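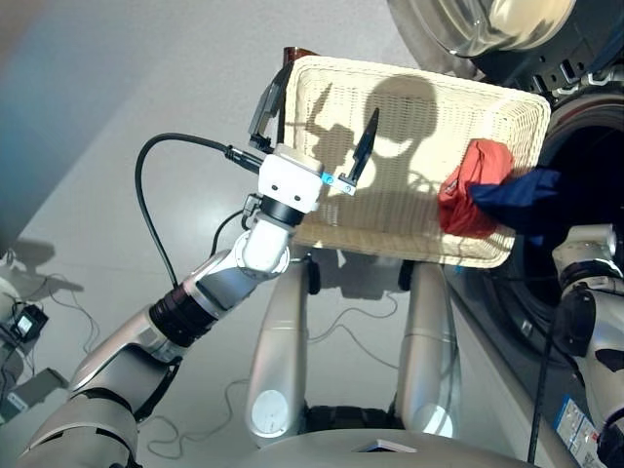

Put the red in with the navy and stop fussing over it, wrote Yamila Cáceres after our April letter, and wow, did that open the floodgates. We had asked one small question (do you still sort your darks?) and the replies filled the inbox for weeks. So the August 2026 letter goes back to the laundry basket, with your best ideas, a few of mine, and one argument that I don't think we are ever going to settle.

I'll say right away that I'm mostly with Yamila. A red T-shirt that has been through the wash many times can usually share a cool load with navy and black, and I love how quickly that small pile of clothes turns into a proper wash once you let the colors mix. New reds are another story! Mine go in alone the first couple of times, or in a bucket with cold water, and I look at the color of the water when I pour it out. If it's pink, the bucket gets another turn. A damp white rag pressed against an inside seam will tell you much the same thing in a minute or so.

Rocío Sepúlveda sorts by weight of cloth, and I've come around to that in a big way. Her point was that a thick sweatshirt knocks a thin blouse about and takes far longer to dry, so you end up either pulling the blouse out of the dryer half an hour early or baking it. She keeps the heavy cottons together whatever the color and says her thin things have never looked better. I tried it with a load of jeans and one of light shirts, and the shirts came out with hardly a crease. It does mean waiting a bit longer for a full load if you live alone. Leandro Toledo gets past that by sharing a wash with his sister down the hall, with a safety pin through the labels on her socks.

Back to the basket. The best place to do all of this is right in front of the open door of the machine, with the basket low and wide enough that you can see what's in it. A tall hamper is lovely for hiding things in a bedroom, but you can't sort in it; you just pull from the top and hope. In a shallow rectangular one the clothes can lie side by side — black on one end, navy in the middle, red nearest the washer — and the decision is made before you bend down for the first piece. Woven baskets are my favorite for this. They let the air through and they look good enough to leave out.

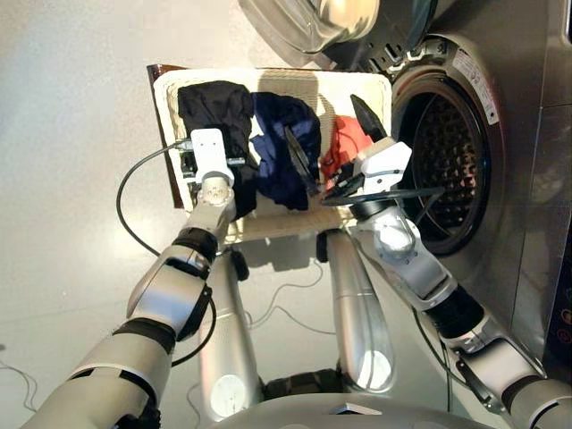

Small things first

Fermín Figueroa won me over with his habit of loading small pieces before anything else. Socks, straps, cloth belts, the detachable hood from a raincoat: all of it goes to the back of the drum, and the bigger pieces follow. When he did it the other way around, something small always rode on top of the pile and dropped to the floor on the way in. He found a glove behind his old Fontana washer when it was hauled away, and I suspect plenty of us would find worse.

While you have each thing in your hand, do the boring checks. Zippers up, hooks closed, pockets turned out. Turn dark clothes inside out, too. Black cotton goes gray from rubbing far more than from soap, and the inside can take the rubbing. I was lazy about this for years, and I have the sad gray leggings to show for it.

How full is full?

Štefánia Zelenák asked how much to put in, which is a great question, and the one people disagree on most after color. My own test is a hand laid flat on top of the clothes. If it slides in easily between the clothes and the top of the drum, close the door. If you have to push, take something out. A packed drum can't tumble, and you'll find dry patches and streaks of detergent on the navy things when you open it up. Two or three heavy pieces on their own are nearly as bad, by the way. They bunch on one side and the machine thumps through the spin. Add a couple of towels of a similar color and it will calm down.

On spin speed, I use 1,000 for everyday cottons and go lower for anything with stretch. My washer goes higher and I have never missed it. The creases get pressed in so hard on the top setting that whatever I save on drying I give back at the ironing board.

The last look

Check the drum every time, and then check the rubber ring around the door. Run a finger right around the fold at the bottom, where coins and baby socks like to settle. The inside of a front loader is a dark place, and a black sock stuck up against the top of a dark drum can stay there happily until your next load of whites! Spin the drum once by hand and it will usually fall. Feel for it too, especially in the evening. Leandro keeps a little flashlight on a hook by the detergent, and he uses it for the gap beside the machine as well, where the light from the ceiling never gets to.

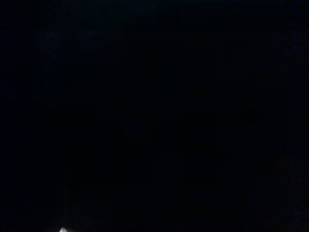

Nearly all dark, with one small bright spot low down.

Leave the door open when you're done, and the detergent drawer too. Wipe the rubber ring with an old washcloth and let it air. If there is already a smell, an empty hot wash will generally deal with it, and so will a good scrub of the drawer under the faucet (ours slides right out, and it took me far too long to learn that).

Next time we're doing drying: racks, lines, balconies, and what to do with sweaters in a small apartment. Rocío has already sent in a drawing of a pulley rack she put up over the bathtub at her place in Folbridge, and it's wonderful. If you have a rack you love or a rack you've given up on, write and tell me which, and say how big the room is.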